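Tatmont Workshop Guidance
Bench Tips: Teaching Small-Part Tasks by Hand and by Remote Control

These notes are issued to all bench users who record demonstrations for the arms. They replace the sheet circulated before November. Questions should be addressed to Sun-ja Son, Bench Supervisor, Buda Room, extension 2594.

Preparing the bench

Give each kind of part its own tray, and keep that tray in the same place for the whole session. Shallow plastic trays with rounded rims are preferred, as parts can be reached from a low angle. Strong overhead light on a bare tray floor produces glare. Where the camera view suffers, line the tray with plain white paper and press the corners flat.

Write the tray number on the rim in marker. Labels on the floor of the tray are soon covered by parts and should not be used.

Loose wires should be separated before they are set out. A tangled bundle may be left in its tray as stock, but a single pair must be drawn out and laid straight before a demonstration begins.

Circuit boards are to be handled by the edge, whether by a person or by a gripper. Tall components such as capacitors must not be used as handles.

Guiding an arm by hand

Hold the arm by the wrist and the link behind it. Do not pull on the gripper fingers or on any camera fixed near them. Move at an even pace, and pause briefly before the gripper closes and again before it opens. Operators who hurry the approach generally have to repeat the whole recording.

Check the cable before every run. It should have enough slack for the wrist to turn fully, and any loop that hangs across the work should be clipped back.

Working by remote control

Sit where both the bench and the screen can be seen without turning the head. Adjust the chair first; the Nieminen handsets are tiring to use with raised elbows. Bring the gripper down beside the part, stop, and close in sideways. A straight drop on to a board is not permitted.

Where two arms share a bench, one operator calls each move into the middle. The other arm remains over its own side until the call is answered.

Record no more than seven demonstrations before resting for five minutes. Vary the starting position of the part a little between recordings, and leave the trays where they are. A recording that includes a dropped part should be kept and marked as such in the Jendard log. It should not be trimmed.

Clearing up

Park the arms clear of the trays before switching off. Return boards to their own tray face up. Coil spare leads loosely and never wind them round a component body. Trays may be wiped with a barely damp cloth once they are empty, and must be fully dry before parts go back in. Paper liners are changed at the end of each day, or sooner if marked.

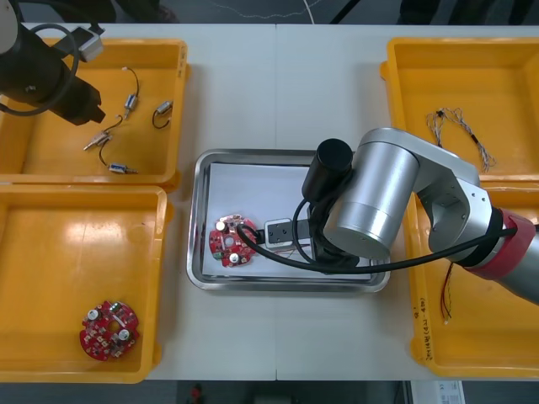 Replacement liners and marker pens are kept in the second drawer of the Buda Room cabinet. Users who take the last packet should enter it on the order sheet inside the door.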